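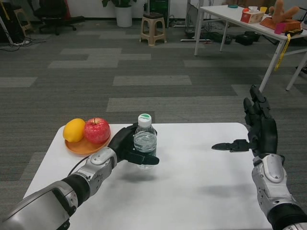 Who has to be holding the stop button when the robot is moving?

The operator of record for that session, in the hand, thumb free, from the moment the arms are powered until they are parked. If the operator needs both hands for something else, the arms get parked first.

September 8, 2025
By Adhiambo Mwaipopo

I have answered that question by email so many times since April that I am now answering it in the newsletter, where it can be ignored by everyone at once. The revised bench rules for the two-armed robots took effect last week. They run to 3 pages, down from 40, and Mwangi Mfaume would like it known that the cutting was his. The old version had a glossary that defined "table."

Most of what survived will be familiar. A few items are new, or were always there and had been treated as folklore.

Liquids. A bottle used in a handling trial keeps its cap on, screwed down, for the whole trial. Fill it no more than you would be willing to mop. Pouring trials are a separate activity with a separate sign-off, and "it was only going to be a small pour" does not count as a sign-off. Dennis Chege has the form. He also has the mop, should the form prove insufficient.

Cables. Anything that crosses the work surface has to be routed outside the sweep of both arms, or clipped flat. Check it with the arms at full reach, because the rest position flatters everybody. The floor counts too. Power strips go against the wall, and a cable you have to step over is a cable you have to move. We had a long discussion about whether a cable you *could* step over is the same thing. It is the same thing.

The idle hand. When a task uses one arm, the other one is still live. Give it a defined hold position, clear of the working arm, and write that position into the trial sheet before you start. Several people asked whether they could simply "leave it wherever." Wherever is how Daltia lost a very nice monitor.

Food items. Fruit is allowed on the bench as a test object and stops being food the moment it arrives there. Label it at the end of the day or throw it out. I will not be taking questions on the apple policy, which was the longest agenda item we had and produced one sentence.

Nearby furniture. Side desks may hold your own belongings as long as they stay outside the reach line. Chairs with wheels must be pushed well back before power-up — they drift, and they drift toward the robot with what I can only call enthusiasm.

Grip force. Start low and step up, even for objects you have used before. The default profile that ships with the Burix controller is set for something sturdier than a drinks bottle, so load the soft-object profile first and confirm it on screen. Nhàn Quách has put the confirmation step at the top of the startup checklist, in bold, after it spent a year at the bottom in italics.

Logging. Every stop gets logged, including the ones you caused by leaning on the button. We reviewed 678 sessions from the past year and found a stop entry in 604 of them, and I would like to thank the other 74 for their flawless conduct. Please log the stop before you restart. A two-line note is plenty.

The Honudwood room follows the same rules as the main lab, despite the sign on its door. The sign is coming down.

Sign-off sheets are due to Mwanahawa Kariuki by the end of the month. If you trained under the old rules you need to read the new ones and initial each page, which should take less time than composing the message asking whether you have to. Badge access to the benches will be switched off for anyone who hasn't, and she is quite cheerful about doing it.

Questions and corrections: Bench Safety Desk, Athumani Building | © 2025 Athumani Bench Notes | Back to top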